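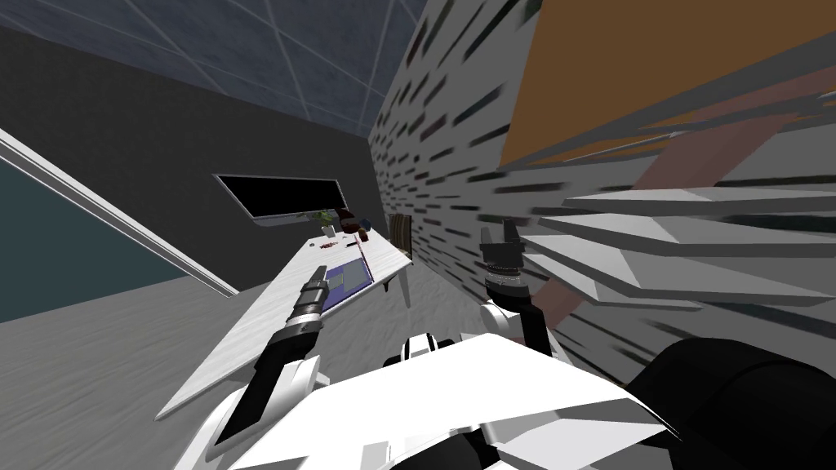
2 min read

Guvari's New Waiting Trick Helps Simulated Robots Grab Less and Get More Done

I'm Ashton Rakena, and I lead the small manipulation team at Guvari. I've been itching to share this one, so please forgive the exclamation marks. We're releasing Gkikas, a method that teaches a robot to hold its fingers open a little longer before it commits to a grab. It's a simple idea, it runs entirely in simulation for now, and it has already changed how I think about what a gripper should be doing on its way to an object.

Most of the grasping models we've trained over the years are in a hurry. They pick a target early, they head straight for it, and they close their fingers on schedule whether or not the view has changed in the meantime. In a bare room with one block on a table, you can get away with that. Put the same model in a room with a monitor on the wall, a potted plant at the end of the desk and a bunch of little things sitting near each other, and it starts to make choices I can only call optimistic.

Gkikas adds one extra decision to every step of the reach. The model gets asked, over and over, "Do you still want this one?" If the answer gets shaky, the fingers stay open and the arm is free to slow down, shift over or pick something else. We train that decision alongside the motion itself, so there's no separate safety checker bolted on at the end (we tried that first, and it mostly taught the robot to stand around).

All of the training happens in Clornex, our in-house simulator. I love working in there! We can drop the same robot into an office in the morning and a kitchen after lunch, swap the furniture, and run the whole thing again before anybody has finished their coffee. The kitchen rooms have become my favorites. There's a leafy plant hanging in front of a black panel, a small white box close by, and a little doll in a reddish outfit that the team has grown very fond of.

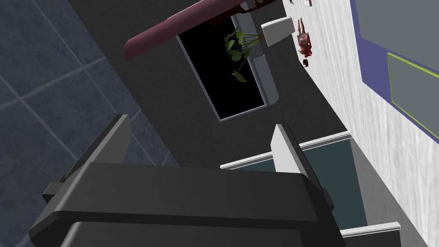 What we found

We ran 312 trials with Gkikas turned on, and the robot finished 163 of them. With Gkikas turned off, in the same rooms with the same starting positions, it finished 30 fewer. So yes, there's plenty of room left to improve, and I'd much rather show you that number than hide it in a chart.

The gain came mostly from crowded spots. When a target had neighbors, the older model would often close on the wrong thing or bump the right one out of reach. The new one tends to hover, fingers spread, and then go in from a better side. On a clear surface with a single target there was hardly any difference between the 2 versions, and Gkikas was a bit slower.

Thin leaves still give us trouble. The model reads a hanging plant as several small targets, changes its mind a few times, and can run out the clock. We have a fix in testing that groups overlapping parts before the "still want this one?" step. It's promising on plants and a little clumsy on everything else, so it isn't part of this release.
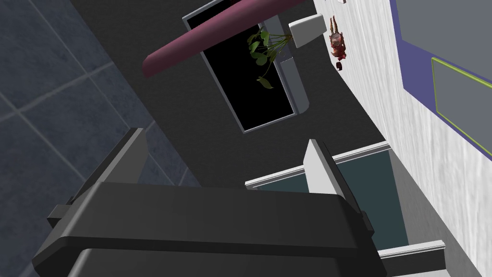

CLADVILLE, 15/08/2020 — Guvari is making the Gkikas training code and the full set of trial logs available to research groups on request, starting today. The logs include every failed run, with the model's answer at each step of the reach, and I think those are the most fun part to dig through. You'll see the moment it changes its mind!

The Clornex rooms are coming along more slowly. We want to tidy up the kitchen drawers and a few of the office shelves before other people have to live with them, and the setup notes need a rewrite — they were written by me, for me, back in April.

Next up for the team is a two-armed version. At the moment each arm makes its own decision about waiting, and when both of them hesitate over the same object you get a very polite standoff. We're working on letting them share one answer.

If you'd like the code, the logs or a walkthrough of the method, write to the Guvari press desk in Cladville and ask for me. Reporters are welcome to sit in on a live simulator session, and I'm happy to talk for as long as you'll let me.

Press contact: Ashton Rakena, Guvari, Cladville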